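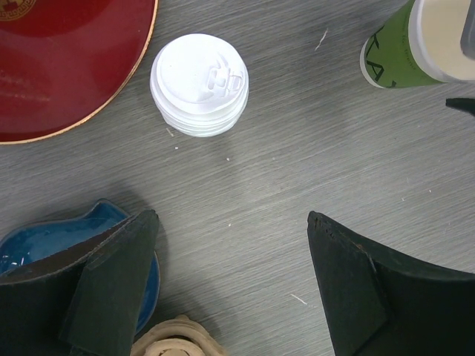
Figure 1. Wrist camera view of the table, with the gripper open. A red plate, a stack of white lids, a green paper cup and a blue dish are near the fingers.

Collecting Table-Clearing Examples with a Wrist Camera
Student project report
Ainhoa Toledo and Wilfredo Javier
Supervisor: Johanna Kuster
Submitted 2/21/23

1. Introduction

Our project is a part of the Brallatus work at the Tinulthorpe lab. The larger goal is that a robot arm clears a table with mixed objects, as people leave them after eating and drinking. Our part was smaller. We had to collect the examples from which the arm will learn, and to write down how we did it, so the next group can continue without asking us everything again.

In this report we describe the setup, the way we recorded, the rules for keeping or rejecting an example, and the problems we met. We do not report how well the trained model works. The training is done by Genalyn Magbanua and will be described in her own report in April.

2. Setup

The arm stands at one side of a gray table and carries a two-finger gripper. A small camera is fixed at the wrist and looks down between the fingers. We use only this camera. A second camera on a stand was tested during the first week, but the arm often blocked its view, and we did not want the model to depend on it.

The operator moves the arm with a hand controller. The program that stores the video together with the arm positions is called Stotent. It was written by an earlier student group and we changed only the file naming and the stop button.

We chose the objects on purpose from different kinds. Plates and dishes are wide and must be taken at the rim. Lids are thin and like to stay together in a stack. A paper cup can be pressed out of shape when the fingers close too much. Shiny objects were also wanted, as their reflections change when the camera moves. In Figure 1 a pale pinkish reflection can be seen on the red plate, and small white glints on the blue dish.

3. How we recorded

One example is one object moved from the table to a bin. It starts with the gripper open above the table and ends when the gripper is open again over the bin. Before each example the second person places the objects. In the beginning we placed them freely, but after some days we noticed that we always left a comfortable space around the object we wanted to pick. After this we used cards. Marites Lumanlan made the cards for us, and each card says which objects are used and which of them should be close together. The exact angle is left to the person who places them.

The operator has 2 minutes for an example. If the time is over, the recording is stopped and the example is marked as failed, but it is not deleted. We made 3 recording passes through the cards, and we changed the operator between the passes.

Partly visible objects are allowed. From the wrist, the camera sees only a small area, so in most images a plate or a cup is cut by the border. At first we tried to avoid this by starting higher. Johanna Kuster advised us to stop doing so, for the robot will meet the same situation when it works alone. We think she was right, although it made the labeling slower.

4. Labels

Each example has a short text label, for instance "put the green cup in the bin". We agreed on fixed names for the objects. Without this, one of us wrote "saucer" and the other "dish" for the same thing, and we had to correct a large number of labels by hand. When an object was hard to name, we used its color and shape.

We also mark if the example is good, slow or failed. Slow means that the operator needed more than one attempt to close the fingers on the object. Genalyn asked us to keep the slow ones separate, because she wants to train with them and without them and compare.

5. Result of the collection

In total we recorded 566 examples. From these, we set apart 100 for testing, and they are not used in training. The test examples were chosen by card and not by chance, so a layout in the test part does not appear in the training part.

The most difficult object was the stack of lids. The task was to take only the top lid, and the operators often took more. We kept these recordings as failed. The plates were easier than we expected, if the approach was low enough.

6. Problems

The gripper fingers are dark and large in the image, and they can cover a good part of an object. In Figure 1 the left finger is over the middle of the blue dish. An operator who looks only at the wrist image must then guess where the rim is. We allowed the operators to look directly at the table, but this means they know more than the camera shows. We are not sure how much this harms the learning, and we would like to test it - for example with a curtain between the operator and the table.

The second problem was the light. The lab on the Marquez side of the building has large windows, and in the afternoon the reflections on glazed objects were much stronger. We did not close the blinds, but the hour is stored with each example, so it can be checked later.

7. Advice for the next group

Agree on the object names before the first recording. Use the cards from the start. Watch some of the recordings every evening - we found one full session in which the arm positions were not saved, and it had to be repeated.

The cards and the list of object names are in the project folder, together with our changes to Stotent.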